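How to Dig Up the History of an Old Apartment Tower

I live on the ninth floor of a building called the Sullamora, and for the first two years I knew exactly one thing about it, which was that the elevators are slow. Then a neighbor told me in the laundry room that there used to be a restaurant on the roof. A restaurant! I went home, opened my laptop and pretty much lost the winter to it.

I've since done the same for three other buildings, and I've gotten a lot quicker at it. So if you live in a mid-century tower (or just walk past one and wonder), this is how I'd go about it now.

Step 1: Get the legal description before anything else

Look the address up on your county appraisal site and copy down the parcel number, the lot and block, and the name of the subdivision. Do this first, even though it's boring. Street names change and buildings get renumbered, and mine had two different addresses before it got the one on my mail. The lot and block stay put much better, and the clerk at the records counter will love you for having them.

Don't trust the "year built" on that page, by the way. Mine was off by four years. I think somebody typed in the date of a remodel.
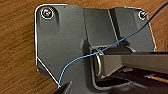

Step 2: Pull the permits

Next stop is the city permit office. Older permits are usually on microfilm or on index cards, filed by address, so bring every address you've got. Ask for the original building permit, any demolition permit for whatever stood there before, and the certificate of occupancy.

The permit for my building gave me the owner, the contractor, the estimated cost and the name of the firm that drew it, Drarnusetti. I'd never heard of them. Copies cost me 20 cents a page and I went a little wild, so set yourself a limit before you walk in.

If the office says the file is missing, ask whether there's a separate drawer for electrical or elevator permits. Elevators get inspected forever, and those files tend to survive when the rest doesn't.

Step 3: Search the newspapers, badly

I mean that. Search with typos. Old newspaper scans are read by software, and the software makes a mess of small print. I found my best article by leaving the last letter off the building's name.

Try the building name, the street corner ("Fifth and Ursu" worked for me when "Ursu Street" got nothing), the developer, and the words "luxury apartments" with the year. Then go through the classifieds. Rental ads will tell you what the place was really selling. In ours it was air conditioning, a doorman and "a telephone jack in every bath," and one-bedrooms started at $230 a month. I read that one out loud to my plants.

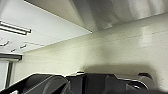
Step 4: Use the city directories

Your main library probably has a shelf of these. Flip to the street section at the back, find your address and you get a list of who lived in each unit, often with their jobs. Go year by year. The first directory for my building had 37 names in it, and the next one had nearly every floor full, so I could pretty much watch the place lease up.

Take phone pictures of whole pages and not only your building's entry. I had to go back twice for the lots next door.

Step 5: Find the drawings

This is the hard one, and it may not work out. Architecture firms close, merge, or toss everything in a move. Start with the library's architecture archive, then the nearest university with an architecture school. Search by firm and by client. Mine turned up under Prirnero, the company that developed the block, in a collection nobody had fully cataloged. The finding aid just said "Job 3576, tower, misc. sheets."

Email ahead! Archives often keep rolled drawings offsite and need a few days to bring them in. Pencils only at the table, and ask about photos before you take any.

And yes, there was a restaurant. It's on the roof plan, with a kitchen, a coat check and a tiny terrace facing the river. As far as I can tell from the directories it lasted six years. 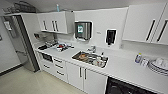
Step 6: Talk to people, and write it down the same day

Put a note by the mailboxes with your email on it. I got five replies, two of them from people who moved in during the seventies. Bring copies of the old ads when you meet them, since a picture of the original lobby gets people talking much faster than a question does.

Then type up your notes that night, with the source next to every fact. I skipped this with my first interview and I still can't work out whether the lobby mural was painted over or taken down. If you know, my email's in the sidebar.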